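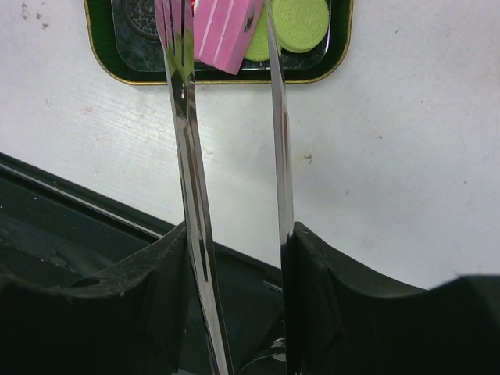 Joltholm Community Boards > Home & Kitchen > Coffee and Tea

Thread: switching to decaf after lunch, does it do anything??

millpond_deb
Posted 15/06/2026
ok so sleeping terribly since spring. Up at 4, wide awake, then useless all day. Husband says its the coffee. I have my last one at 2:30 or so, maybe 3. Did anyone here cut off at noon and notice a difference? Not looking to quit. Just want to sleep.

Cheetham_Rob
Yes. Huge difference. Took a while tho, give it a couple weeks before you decide. First few days I had a headache and was rude to everybody.

tansy44
Didn't do a thing for me. Quit completely for 30 days, slept exactly the same. Went back. Some of us are just bad sleepers, sorry.

Cheetham_Rob
30 days completely off is a different thing than moving the last cup earlier though

tansy44
How is it different? Less caffeine is less caffeine. If zero didn't help then noon won't.

Cheetham_Rob
for YOU. she might be different

millpond_deb
lol ok. Noon cutoff starting today. What do you all drink in the afternoon instead? I need something hot at my desk or I get cranky

PierinaB
Decaf, but buy good decaf. The Millus one in the green bag is decent. Grocery store stuff tastes like wet cardboard. Also there's still a little caffeine in decaf so don't have five of them.
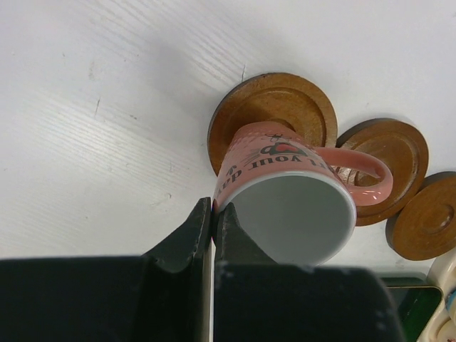 Same mug all day helps me, sounds dumb. I think half of it was the habit, getting up, filling it, sitting back down. Once I kept that part I didnt much miss the real stuff. Barley tea is good too if you can find it, my mother used to make it on the stove.
- Pierina Bassi, Brurkulari Rd side of town

oldgus
Hot water and lemon. Free

tansy44
Hot water and lemon is not a drink, its a punishment

oldgus
suit yourself

hollis_k
Waking at 4 might not be coffee at all. Mine was the bedroom getting light early plus a glass of wine at 9. Blackout curtains, moved the wine to dinner, fixed. Talk to your doctor if it keeps up, mine checked my thyriod too.

millpond_deb
Hm, we do have thin curtains. And ok yes there is sometimes wine

Cheetham_Rob
Change one thing at a time or you won't know which one worked

hollis_k
Disagree, change all of it, sleep first, figure it out in August

millpond_deb
Going with hollis, I'm too tired to be scientific. Millus green bag on the list. Is that ground or whole bean? We dont have a grinder

PierinaB
Both. Check the label, the bags look the same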